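Gidthorpe picking trial – where we've got to with the equipment money

Hello again from Gidthorpe. You asked for something short before the April instalment, so I'll stick to what we've spent, what we haven't, and the one thing I'd like your say on.

The gripper is still the big decision. Castillo quoted us £2000 for theirs with fitting, and Plelari came in a good bit lower but want £300 a year for support, so by the end of the project there isn't much in it. I'm leaning towards Castillo (their lead time is 7 weeks, which I can live with) but I haven't signed anything.

Meanwhile we've been trying things out in simulation, and I'm so glad we did that before ordering! It's cost us nothing but evenings, and it has already changed the shopping list. I'd put down for deep metal bins, and now I'd much sooner buy open plastic baskets – cheaper, lighter, and easy to swap when one cracks. 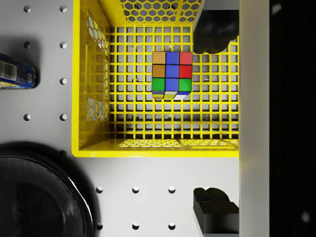
The other change is the work surface. I'd budgeted £700 for a bench from Mokham, and I'd like to keep that line but spend it on pegboard tops and clamps instead, as we'll be moving things about a lot in the first few months. Would you be happy with that, or does it need a formal change request? I've got the form half filled in either way.

Still to come: a proper quote for the safety guarding, and an answer from the insurers, who I'm ringing again tomorrow morning.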